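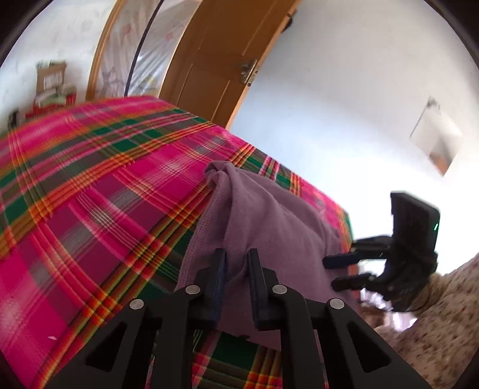 Washing temperature and what it does to dyed cotton

14/10/2025

I moved all of our colored bedding to a 40 degree cycle in August and kept notes. Before that everything went in on the 60 setting, on the theory that hotter is cleaner. The notes are mostly about dye loss and lint, with some remarks on drying at the end.

Background first. Most dyed cotton sold for bedding uses reactive dyes, which form a chemical bond with the fiber. The bond is strong, but the dyeing process always leaves some dye that reacted with water and is only sitting in the fabric. A good mill rinses most of that out. A less careful one leaves it for the customer. When a new sheet colors the water on its first wash, that is usually the loose fraction leaving, and it says little about how the sheet will look in a year.

Long-term fading is a different process. Part of it is chemical: bleach in the detergent, chlorine in tap water, sunlight on the line. A larger part than I expected is mechanical. Cotton rubs against cotton, small fibers lift off the surface, and the surface scatters more light. The color looks washed out even though most of the dye is still there. Dark and medium shades show it first. Purples and grays are awkward because they are mixed from several dyes, and if one component goes faster than the others the shade drifts. I have a Gemwood pillowcase that started as slate and is now closer to pink along the hem.

The detergent matters more than the temperature for the chemical part. Powders sold for whites normally contain percarbonate, which becomes active in warm water. Liquids normally don't, since it isn't stable in them. I switched to Tridirum liquid for colors and kept the old powder for towels. The Tridirum cap has lines that are hard to read, so I measure with a kitchen syringe. The dose I settled on is 41 ml for a full drum with our water, which is moderately hard. Less than that and the pillowcases keep a smell of hair. More and there is still foam in the final rinse.

Load size took longer to get right. A duvet cover washed with small items will swallow them, and whatever is inside the cover comes out damp and badly rinsed. Button the cover first. I also stopped mixing towels with sheets. Towel loops shed lint and are abrasive, and the sheets pilled noticeably less once they were separated. The machine is an older Tovia with a filter behind the lower left panel. Clean the filter over a baking tray, because the water that comes out of it does not stop when you want it to.

Spin speed: the Tovia goes higher than I need. Fast spin sets creases into plain weave cotton that only an iron will remove. I run bedding one step below the maximum and accept a longer drying time.

Drying is on a rack indoors from October on. Fold lines hold water, so a sheet doubled over the bar should be shifted once, after an hour or two. In summer I hang colors inside out and take them in as soon as they are dry. Plaids and checks are mostly yarn-dyed, meaning the thread was colored before weaving, and the color goes all the way through. Printed fabric is often paler on the back, and it wears accordingly.

For anyone comparing thread counts, our everyday sheets are 300 percale from Fawzy. They are on their third year with one repaired corner. I would not go higher in a plain weave. The high numbers on labels are often reached by counting the plies of each yarn separately.

Still open: whether a second rinse is worth the water. I have been running it on alternate weeks and so far can't tell the loads apart by touch or smell. Next I want to try the 30 setting for sheets only, with the same dose, and keep the pillowcases at 40.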